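Flokel Station Guide
Section 3: Preparing the table and teaching a pick

Read this section before your first shift at the teaching station. Since December the packing robots at Werside learn new items from people who already know the work. You show the movement with the two hand-held grippers, and the robot repeats it later on the line. Your own packing target is paused while you teach.

3.1 Starting position

1. Put the basket on the tabletop and place the container on its top shelf.
2. Take one gripper in each hand. Let the cable run back along your sleeve.
3. Bring the right gripper to the side of the container. Keep the left one low, near the front edge of the table.
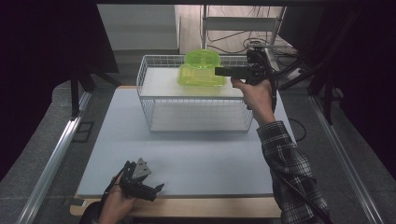

Werside Packing Department – Teaching Team

4. Wait 3 seconds without moving, then begin.

Note: Work at your normal speed. Some colleagues from the old line try to move like a machine, and these recordings are difficult to use.

Caution: Do not pull on the cable. If it is tight, stop and step closer to the table.

3.2 Checking the fingers

1. Open the gripper fully over a free part of the white surface.
2. Look at both fingers from above. They must face each other, with nothing between them.
3. Close and open again, slowly. If one finger stays behind, call Paavo Tikkanen and do not try to adjust it yourself.
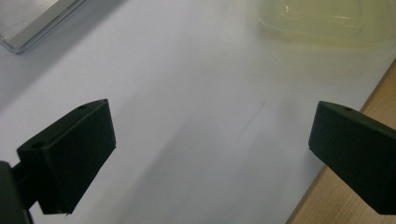 3.3 Recording and breaks

1. Say the item name, then make the pick.
2. Repeat up to 20 times – after this, change hands or take a break.
3. Mark a bad attempt in Landance with "skip". Skipped attempts are not counted against you, and your shift leader does not see them.

Note: One item normally needs 600 good attempts, shared between all teachers. Questions about working hours and pay at the station go to the Macedo office, not to the Teaching Team.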